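Storing Dry Goods: Bags, Jars and Shelf Order

Updated 9 Aug 2022

Flour, rice, beans and sugar keep well at room temperature if three things are controlled: moisture, light and insects. The container matters less than how well it closes. A screw-top glass jar with a sound rubber ring does the same job as an expensive canister.

Moving goods out of the original bag

Paper flour bags are not airtight. The folded top lets in damp air, and the glued seam at the base is a common entry point for flour moths. Transfer flour to a rigid container the day it is bought. Cut the best-before date from the bag and tape it to the back of the jar.

Sugar can stay in paper if the cupboard is dry. Brown sugar cannot. It hardens in a few days and should go straight into a jar with the lid tight.

Do not top up a jar that still has old product at the bottom. Empty it, wash it, dry it fully, then refill. A washed jar that feels dry may still hold water under the rim, so leave it open on a rack overnight.

Freezing against insects

Whole-grain flour and loose grains can be frozen before storage. Seal them in a freezer bag and leave for four days at 0 °F. Let the bag return to room temperature before opening it, or condensation will form on the contents. Larger sacks take longer to freeze through and are better split into smaller bags first.

Shelf conditions

Keep the shelf below 70 °F and away from the oven, the dishwasher vent and any outside wall that sweats in winter. Check outside walls in November, when the heating goes on. Glass jars on open shelving should hold only goods that tolerate light. Brown rice, nuts and seeds go behind a door.

Leave a gap of 2 inches behind the containers for air. Liners made of plain paper are easy to replace – vinyl liners trap crumbs underneath and have to be lifted to clean.

Reusing paper bags

Plain brown bags with no grease marks are worth keeping. They suit onions, garlic and potatoes, which need air and darkness. Fold the top over once, loosely. Store potatoes and onions in separate bags on separate shelves. Discard a bag when the base softens or stains.
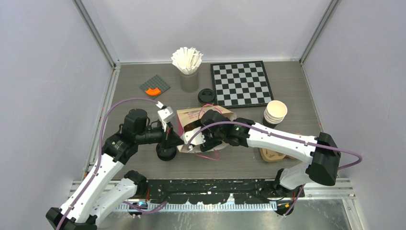 Brown paper bag on a gray tabletop.

A bag can also be used to ripen pears or avocados. Close the top and check daily.

Labels

Masking tape and a permanent marker are sufficient. Write the product and the date of filling. Put the label on the body of the jar, not the lid, as lids get swapped during washing. Hrefna Briem wrote in to suggest adding the water ratio to the labels for rice and grains, and this works well for anything cooked by absorption.

Place new stock at the back and use from the front.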